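Packing the Small Bags — Gallery

Renji Kubo

This page goes with the packing notes I wrote in August for the Dritville swim and hiking weekend. The full packing list is on the Uvevent page and I won't repeat it.

The bags are the soft zip kind with a clear window in the front. I started using them after years of drawstring sacks, which hold plenty but have to be emptied out before you can find anything. With a window you can tell the towel bag from the snack bag while both of them are still in the trunk. We get ours through Orketti, in one size only. I have seen bigger ones for sale and would not buy them. People fill whatever they are given.

1. The bag and the table

I pack on a bare table with the supplies pushed to the back. Tape and scissors stay out the whole time. Everything else goes back where it came from when a bag is finished.

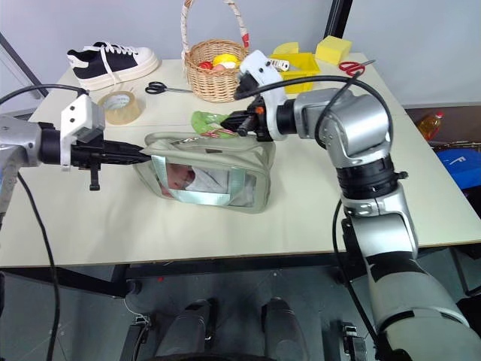
The order I use is soft things first, then anything with a hard edge, then whatever will be wanted on the bus. Cloths and hand towels go in folded if there is time and bunched if there isn't. I have tried rolling them. Rolled towels look tidy on the table and then push against the zipper, and the smaller kids can't close it again by themselves. A loose fold that lies against the window works better.

Plastic bags from the store are worth keeping for the trip home. One per person is enough. Wet swimsuits go in the plastic bag and the plastic bag goes in the bottom of the backpack. It does not go back in the zip bag with the dry cloths, which happened to 3 of the bags last summer and made the whole set smell like the pool at Llanos.

Last year's count was 24 bags for the main group and 8 spares. The spares were all used by the second morning, mostly for things that were never on the list: a wet sock, pine cones, half a sandwich. I would bring the same number again.

2. Toys and odds and ends

Balls are the hardest thing to pack. They take up a lot of room for their weight and they roll off the table whenever somebody bumps it. For the first two trips I put one in each bag, and each bag then had a bulge in the middle and no space for anything flat. Now they travel together in a basket and are handed out on arrival. The basket rides on the floor of the van behind the driver's seat, with a jacket over it.

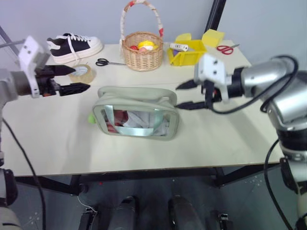 Sorting takes longer than packing, and it goes better if every kind of thing has its own container before the first bag is opened. The container can be anything with an open top. The wicker basket with the cloth-wrapped handle does for toys, and the yellow box beside it, with its flaps folded out, is a good shape for bottles because you can reach in from any side. A shoebox is fine too. What does not work is one large bin for everything, which is how we did it the first year, and it took most of an evening to find the sunscreen.

Shoes are a separate matter. They never go in the zip bags, even clean ones. Each pair gets tied together by the laces and goes in the long duffel, soles facing out. If a single shoe turns up while you are sorting, leave it on the table until the other one is found. Once it goes into a bag you will forget about it, and then there is a phone call.

Bottles should be closed, turned upside down over the sink for a minute, and checked before they are packed. Tape over the cap helps with the flip-top kind. Fold over the last bit of the tape to make a tab, or the kids will go at it with their teeth.

Labels

I used to write names on masking tape and stick it to the front. It peels off by the second day. A card inside the window stays put and can be swapped out the following year. I cut 200 cards from old folders last winter and there are still plenty left, so ask me before you make your own. Name on the first line, cabin on the second, nothing else. Phone numbers stay on the master sheet.

When you get home

Empty the bag the same evening. Leave the zipper open overnight and wipe the window with a damp cloth in the morning — no cleaner, it clouds the plastic. Store the bags flat, with the windows all facing the same way. If a zipper has gone stiff, put that bag aside and let me know when you return the set.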